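Chapter 4
When the Arm Stops and You Don't Know Why

I want to start this chapter with a stop I got wrong. I've read plenty of textbook accounts of faults where the engineer looks at the log, frowns, and finds the answer by the bottom of the page. Mine took two days, and for most of the first one I was looking in the wrong place.

The job was at Arnmont, on a bench cell we called Trarngate (named after the controller software, which we'd all been cursing long enough that the name stuck to the whole cell). The arm carried a five-fingered hand and did a dull little routine: come in low over the work surface, close on a part, lift it, set it down again. It had run 900 cycles without a complaint. Then one morning it stopped on the approach with the fingers half open, and the screen said "joint 2 torque limit." I cleared it. It ran 70 more cycles and did the same thing again.

Now, "torque limit" sounds like a collision, doesn't it? The controller thinks a joint is working harder than it should, so it quits before anything gets bent. I went hunting for something the hand could have touched. I checked the height of the approach, I checked the part, I even lowered the speed. All good habits! All a waste of a morning.
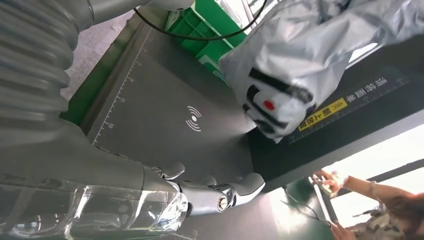 Yip

A hand working that close to a surface makes you stare at the fingertips. I certainly did. The gap is small, the fingers are expensive, and your eye goes straight there. But the fault message hadn't said a word about fingers. It had said joint 2, and joint 2 on this arm is up near the shoulder, underneath the cover.

Those ribbed covers are wonderful things. They keep dust and coolant off the joints and they fold up and stretch out as the arm moves. They also push back a little. When a cover is fitted properly the push is small and even, and the controller never notices it. Ours had been taken off for cleaning and put back with a slight twist – maybe the width of my thumb. In most positions that made no difference at all. With the arm stretched out and low, the folds bunched up on one side and leaned on the joint, and every so often the lean was enough to trip the limit.

I found it by accident. I had the power locked out, I was moving my tool bag, and I bumped the cover and felt that it was tight on one side and slack on the other. We refitted it, ran 1000 cycles, and got no stops.

The part I'm least proud of came before that. Around lunchtime on the first day I raised the torque limit to see if the stops would go away. They did, of course. I had taken a warning that was telling me something true and turned down its volume, with people standing close enough to reach into the cell. A colleague from Dredia, the company that supplied the hand, saw the new number on the screen and asked me what would happen if somebody's wrist was in the way. I put the old number back and didn't have much to say for a while.

So that's where we'll begin. In this chapter we'll read fault messages slowly, word by word, and work out what each one does and doesn't claim. Then we'll get into protective limits: how they're chosen, who is allowed to change them, and what has to be written down when they do. Section 4.1 starts with lockout, and I'd like you to read it before you go anywhere near the lab bench, even if you've done it a hundred times at work.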